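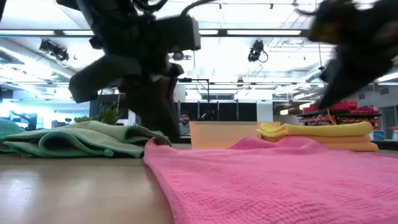
Kaisu Mäkelä once told us that a phone only becomes good the year its maker stops caring about it, and we have been stealing the line ever since. Raltel is the company that grew up around it.

We build and maintain Fetau, an alternative operating system for older handsets. It runs on 29 models at present, most of them phones whose last official update came with a cheerful note about security and then silence. If yours has a removable battery, we probably like you already.

The company has 8 employees, one office and a drawer of chargers that fit nothing. We started as a mailing list called Hyvönen, which argued about bootloaders for two years before somebody wrote any code. The list still exists. It still argues about bootloaders.

Money comes from Clerkow, our paid support plan for businesses that bought 600 identical phones and would like to keep using them. Everyone else gets Fetau free, along with the forum, where answers are quick and manners are improving.

A new release comes out every October. We have promised a second one in spring several times and no longer do so in writing.

We don't sell handsets, run ads or have an app store - you can bring your own. Bug reports are welcome in any language, though replies will be in English or Finnish.

Page last updated 25 May 2021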